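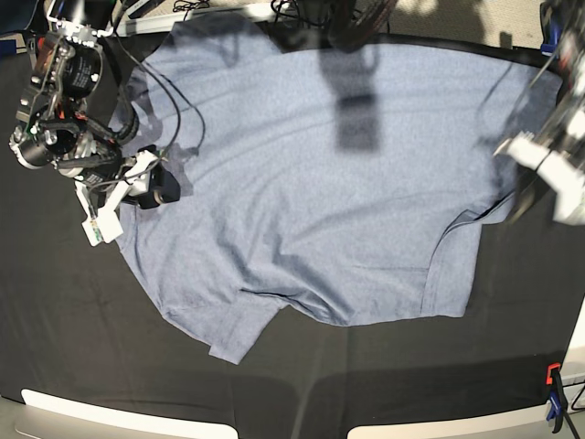
Folding T-shirts when you would rather be doing anything else

Find a table. The bed is too soft, and once you are near it you will sit down. A dark top helps with pale shirts, as you can see where the hem has got to.

Lay the shirt face down and tug it out from the corners. Wrinkles that run slantwise mean one shoulder is higher than the other. Pull the opposite corner of the hem and most of them go. The rest are between you and the iron.

Check for flaps. A bit of hem doubled under now will be a hard little ridge in the drawer, and by July it will be a permanent feature of your stomach.

Sides in, sleeves back, then up in thirds. I gave the shop-bought folding board (a Grarnex, still in the loft) 30 shirts before going back to my hands.

Stand them on edge in the drawer, like files. Mine takes 6 across. The seventh goes in as well, if you are prepared to lean on it.

Heathered cotton forgives a lot – plain navy forgives nothing and collects fluff too.

Next on the Lastley laundry pages: fitted sheets, for which I can offer sympathy and a large cupboard.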